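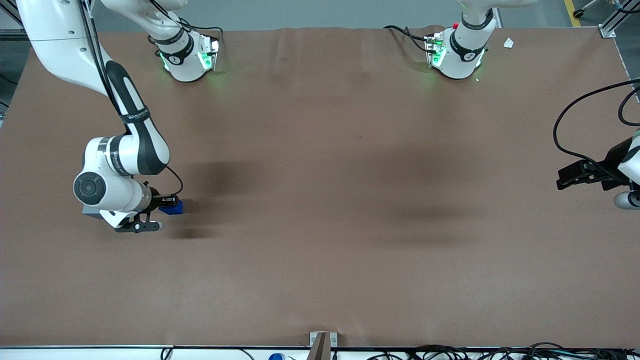
Week 2 handout: reading a survey before you believe it
November
By the course instructor

Most of you will meet survey results as a headline first. The Furedel report on commuting is a fair case. It says people who work from home are happier, and it rests on 3000 replies. That sounds like plenty. Ask who replied.

The invitation went out through Skumgate, a job board. People looking for work, or thinking about it, saw it. People content where they were mostly did not. A bigger sample drawn the same way would have the same fault, only with more decimal places.

The Tekleab follow-up used some 700 households picked from address lists, and the gap in happiness shrank a good deal. I would not call that one settled either — the response rate is tucked into a footnote, and the wording of the main question changed between the 2 rounds. "Satisfied with your day" and "satisfied with your job" are different questions.

Before section, read both method pages and write down:
- who could have been asked, and who could not
- what the question said, word for word
- who paid (Gredus funded one of them; find out which)

Skip the charts until you have done this. Bring your notes on paper.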